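The Towel in the Linen Closet
Household textiles, their makers and the long working life of terrycloth

The bath towel is among the most heavily used textiles in any home, and among the least studied. Museums collect quilts, samplers and table linens in quantity. Towels, which are washed until they thin and are then cut up for rags, seldom survive long enough to be cataloged. The Fodwood Textile Center has spent much of the past year attempting to correct that imbalance, and its current display of household terrycloth will remain open to visitors until the end of the season.

The display occupies a single long gallery on the ground floor. It contains 40 towels, most of them given by families in the surrounding county, together with four small hand looms and a set of pattern books on loan from the Nyamweya Collection. The Center asked donors for pieces that had been used. Towels kept in their wrapping were politely declined.

Terrycloth owes its character to its loops. In weaving, one set of lengthwise threads is held tight and forms the ground of the cloth, while a second set is left slack and is pushed up into rows of small loops on one or both faces. The loops increase the surface of the fabric and give it room to take up water. Their height, their density and the twist of the yarn determine much of what a household notices about a towel: how heavy it feels, how quickly it dries on a rail, and how soon it begins to catch on rings and zippers.

Printed towels form a separate chapter. A woven pattern is built into the cloth and can usually be read from both sides, often with the colors reversed. A print is laid on the surface after weaving and depends on a face smooth enough to hold a clean line. Many manufacturers shear the loops on the printed side for this reason, leaving a short velvety pile. The result takes color well, although a sheared face is commonly slower to absorb water than a looped one. Visitors who turn a printed beach towel over will often find a paler and rougher reverse, and many people learn as children to dry themselves with that side.

Bold shapes suit the material. Fine detail tends to soften in the pile, and a design that looks sharp on paper may blur on cloth. Designers for the children's market have long answered with large rounded forms, thick outlines and two or three strong colors. Such patterns also survive folding. A single curve and a dot can suggest a face or a fish even when most of the towel is hidden from view.

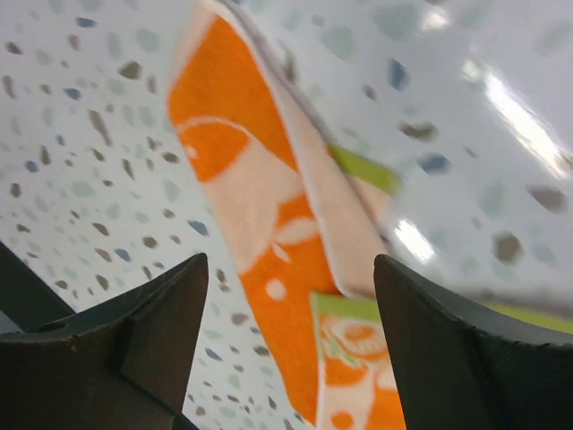 Printed terrycloth in orange and cream, with lime-green trim.

Edges deserve more attention than they generally receive. The sides and ends of a towel take the greatest strain in use and in the wash, and they are usually the first parts to fail. A turned and stitched hem is the most common finish. A contrasting trim adds a further layer of cloth and makes a folded towel easy to pick out in a mixed pile – a practical advantage in a large family. Of the towels offered to the Center, 29 showed some form of mending at the hem, ranging from neat machine stitching to a few large stitches in whatever thread was at hand.

The care of terrycloth is the subject of a printed guide prepared for the display by the Gudatmont Laundry School. Its recommendations are modest. New towels should be washed before their first use and kept apart from light clothing for the first several washes. Fabric softener should be used sparingly, as it coats the loops. Towels should be shaken out before drying so that the pile can lift. A pulled loop should be trimmed level with scissors and never tugged.

The guide is equally plain on the matter of folding. A towel folded lengthwise in thirds and then in half will fit most shelves, and the doubled edge should face outward. Printed towels may be folded with the pattern inside to protect it from light. The school advises rotating the stack, with clean towels placed at the bottom, so that the wear is shared.

A smaller section at the far end of the gallery considers what becomes of towels at the end of their service. Bath towels become hand towels, hand towels become washcloths, and washcloths go under the sink. One case, lent by the Luken Historical House, holds a bath mat pieced together from 20 squares of worn terrycloth, no two of them alike in color. The squares are bound in cotton tape, and the corners have been reinforced twice.

Admission to the gallery is included in the general ticket. Copies of the laundry guide are available at the front desk.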